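Why won't the sauce come out?

You tip the bottle upside down. Nothing happens. You wait, then you give it a whack, and half the bottle lands on your chips. Sauce is a strange kind of liquid, and scientists have a whole branch of study for stuff like it. It is called rheology (say ree-OL-uh-jee), and it means the study of how things flow.
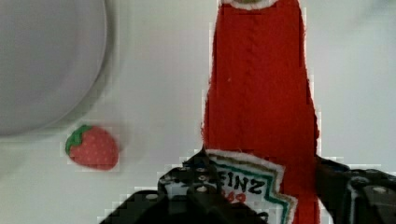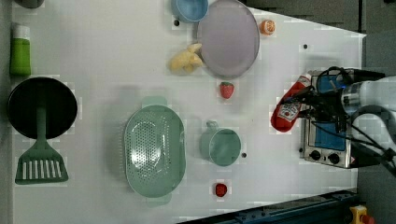
Thick and thin

Every liquid has something called viscosity. Viscosity is how much a liquid resists being moved. Water has a low viscosity, so it pours quickly and splashes. Honey has a high viscosity, so it comes off the spoon in a slow rope.

You can feel viscosity with a spoon. Stir a glass of water and the spoon moves easily. Stir a jar of honey and you have to push. When you push, layers of the liquid are sliding past each other, a bit like cards in a pack. In honey the layers grip each other more strongly than they do in water.

Temperature matters too. Honey from a cold cupboard is hard to pour in winter. Stand the jar in a bowl of warm water for a while and it runs much faster. The honey is still honey, but its viscosity has dropped.

Liquids that change their minds

Water and honey behave in a simple way. If you keep the temperature the same, their viscosity stays the same, however hard you stir. Liquids like this are called Newtonian, after Isaac Newton, who wrote about them more than three hundred years ago.

Tomato sauce is different. Its viscosity changes when you push it, shake it or squeeze it. Liquids like this are called non-Newtonian.

When sauce is sitting still it is thick, almost like a soft solid. It is made of water with tiny bits of tomato through it, and many brands add a thickener as well. The bits tangle and lean on one another and hold the whole lot in place. A small push, such as the pull of gravity on a tipped bottle, may not be enough to get it moving.

A bigger push breaks up the tangle. The bits slide past each other, and the sauce suddenly goes runny. Scientists call this shear thinning. Once the sauce is on your plate the pushing stops, and it thickens again. If it didn't, it would run off your chips and make a red puddle.

Other things that thin when you push them:

Paint. It spreads easily under the brush, then stays on the wall without dripping too much.
Toothpaste. It squeezes out of the tube, then sits on the bristles.
Yoghurt. Stir it and it gets runnier.
Blood. It flows more easily when it is moving fast.

The opposite kind

Some mixtures get thicker when you push them hard. The best known is cornflour and water. Move your finger through it slowly and it acts like a liquid. Punch it and it feels solid. This is called shear thickening.

Try it yourself

You will need:

2 cups of cornflour
1 cup of water
A large bowl
A spoon
A few drops of food colouring, if you like

Put the cornflour in the bowl. Add the water a little at a time and mix slowly. If you stir too fast it will fight back. Stop when the mixture flows off the spoon but goes stiff when you tap it. You might not need all the water.

Now press your hand in gently. Pull it out slowly, then try to pull it out fast. Pick up a handful and roll it into a ball. Keep rolling and it stays a ball. Stop, and it dribbles through your fingers.

When you are finished, put the mixture in the bin and not down the sink, where it can block the pipe. Cornflour on clothes brushes off once it is dry.

How to get sauce out of a glass bottle

Leave the lid on and give the bottle a good shake. This gets the sauce moving and thins it. Turn the bottle so the lid points down, and give it one sharp jerk towards the floor so that the sauce moves to the neck. Take the lid off over your plate, tilt the bottle and tap it gently near the neck. Start with small taps.

Words to know

Viscosity: how much a liquid resists flowing.
Rheology: the study of how things flow.
Shear: a push that makes layers slide past each other.
Non-Newtonian: a liquid whose viscosity changes when you push it.

Written by Nikau Pirihi. Last updated May 2019.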